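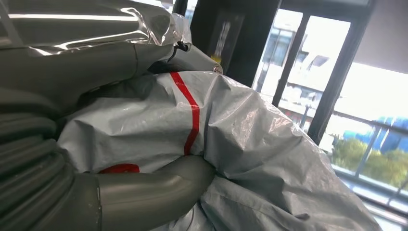 **Can an operator teach the robot to handle soft parcels by remote control alone?**

So far most of the task can be taught this way. The operator wears tracked gloves and the robot follows the movements of both arms and hands. Picking up, carrying and setting down a bag all record well. Smoothing a bag flat is still slow, and we are trying a different approach for that step.

## Progress report to the Gilden Fund: Ondia project, second period

### Summary

Ondia is teaching a two-handed robot to move plastic shipping bags from a crate to a platform and then to a conveyor. The teaching is done by people who drive the robot through the task while its movements and camera views are recorded. Nemari supplies the operators and the parcel stock. We run the station and train the control model.

At the close of this period we hold 514 recorded demonstrations, of which 208 were added since our last report. The target for the period was met. The work on smoothing is behind schedule.

### Work done

The station was moved to the Sebastian building in August and set up again on carpet. The table had to be leveled twice before the height matched the conveyor closely enough for bags to be passed across. Arm positions recorded at the old site were checked against the new layout. The older demonstrations can still be used after a small correction to the table height.

We changed how operators begin a demonstration. Each one now starts with both hands clear of the table, and the operator holds still until the recorder shows a steady signal. Before this change, many recordings opened with the arms already moving, and the first part of each had to be trimmed by hand.

Operators were also asked to work one bag at a time and to keep the idle hand up and away from the bag. In the first period the idle hand often drifted down and touched the parcel, and the model copied this. The instruction is simple but tiring to follow, so sessions are now limited to two hours with a break in the middle. 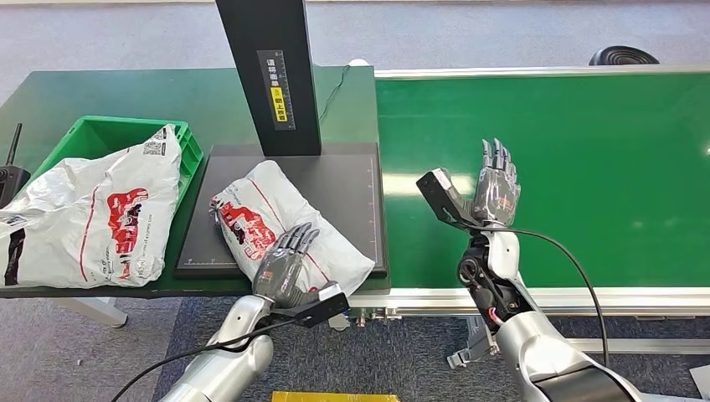 *Parcel station: left hand on the bag at the platform, right hand held up over the conveyor.*

### Results

The model trained on the combined set can reach into the crate, close on a bag and lift it. It does this well when the bags are loosely stacked. When two bags are pressed together it tends to take both, and it does not notice that it has done so.

Setting a bag down on the platform is reliable with the smaller bags. Large, puffy bags often come to rest partly over the border. Operators correct this by pushing with the fingertips, and the model has begun to make the same push, though it sometimes stops early.

In our end-of-period check the model was given 10 bags it had not handled before. It moved most of them from crate to conveyor without help. The failures were all at the smoothing step, where a fold was left across the printed side of the bag.

### Problems

- Operators cannot feel the bag. They judge contact from the camera views, and a shiny bag close to a wrist camera fills most of that view. Several operators said they press harder than they mean to.
- Cables from the wrists limit how far the arms can turn. One cable was replaced after it caught on the conveyor rail.
- Daylight from the windows changes the look of the bags during the day. We now record in both morning and afternoon so that the model sees both.

### Hand guiding trial

For the smoothing step we have started a short trial in which a person holds the robot's hand and moves it directly over the bag. The arm is set to give way under light pressure. The person can feel the bag through the robot's fingers, and the strokes come out shorter and lighter than those made by remote control. The drawback is that the person's own hands block the wrist camera. We plan to record the arm path first and then play it back with nobody in view, so that clean video can be stored with the movement.

### Next period

We will finish the hand guiding trial and decide whether to use it for smoothing only or for the push on the platform as well. Nemari has agreed to send a wider mix of bag sizes. We also plan to add demonstrations in which the operator takes two bags by mistake and puts one back.

Spending is in line with the agreed budget. We ask for the smoothing milestone to be moved to the end of the next period, with no change to the total.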